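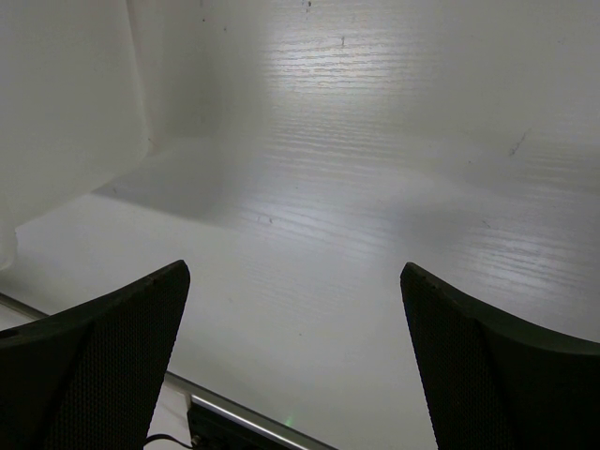
Sat 13 December

Bench top refinish, day two. Went in to look at the white coat on the long worktop before deciding whether it gets another one.

Grain still telegraphs through. Fine streaks and ridges, all running the same way, easy to see wherever the light comes back off the surface and hard to find in the shaded part. Under the ceiling light alone I would have passed it. From a low angle by the window I would not. Gráinne Ní Chonaill wants it left with some grain showing and I have no objection, but we need to agree how much before anyone sands again.

Checks made:

Fingernail test at the back corner, no mark.
Damp cloth, 60 seconds, wiped off. No colour on the cloth.
Masking tape pressed down hard and pulled back on itself, three places. Clean each time.
Straight edge across the width. Slight hollow near the old vice position, as before. Not worth filling.

Coating is the Trekach white, second tin. First tin was finished on the shelves in September and had been open a good while by then, so do not compare the two colours too closely. The shelves have yellowed a little. The worktop has not had the chance.

Sanding record, as it was missing from the last entry: 60 grit to take off the old varnish, then two finer grades by hand along the grain. I did not use a grain filler. If the next coat is meant to level the surface, filler should have gone on first, and a further coat of paint will only soften the ridges. Young-sook Byun made the same point on Thursday and has a half tub of the Drimell filler in her cupboard. It would mean keying the whole top again. I would rather not.

Plastic sheeting. We have been using the thin translucent stuff off the big roll to keep dust away from fresh paint. It works if it is clipped well clear. If it sags on to the surface within the first few hours it leaves a dull patch the shape of the contact, and there is one on the offcut I used for the trial piece. Clip to the upper rail, let it hang free, check it again after ten minutes. The folds do not matter. Do not tape it to the worktop edge, as the tape lifts the paint on the arris.

Lighting. Reflection makes judging the finish awkward. A bright band shows every ridge and makes the top look rougher than it feels, while the shadowed area looks perfectly flat. Move the lamp and the rough part moves with it. I suggest we judge by hand and by one agreed lamp position — low, from the right-hand end — and write that down each time. Otherwise we will be arguing about the lamp.

Tin weighed after use, 203 g left including lid. Enough for touching in, not enough for a full coat. Someone should order before the end of the week if a full coat is wanted. The Wiltetti white is cheaper but I have not tried it over Trekach and would want a test strip first.

Left to do:

Agree grain or no grain (Gráinne, Young-sook, me).
Light rub down of the front edge, one run near the left end.
Refit the six screws in the rear batten. They are in the lid of the Yoo box, second drawer.
No clamps, solvents or hot things on the top until Tuesday.

Brush is wrapped and in the sink cupboard. Please leave it wrapped.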